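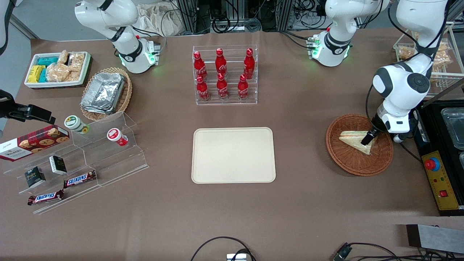
Manurung Flowers to open second shop in Presau

Manurung Flowers will open its second shop in Presau this May, five years after florist Kurniawati Tarigan started the business from her garage.

The new shop covers 1565 square feet and has a cold room for wedding and funeral orders. Two florists have been hired – both trained locally.

"People kept asking for a place where they could walk in and choose their own stems," said Tarigan.

Bouquets, sympathy wreaths and potted plants will be sold daily from 8 a.m. Wedding consultations are by appointment.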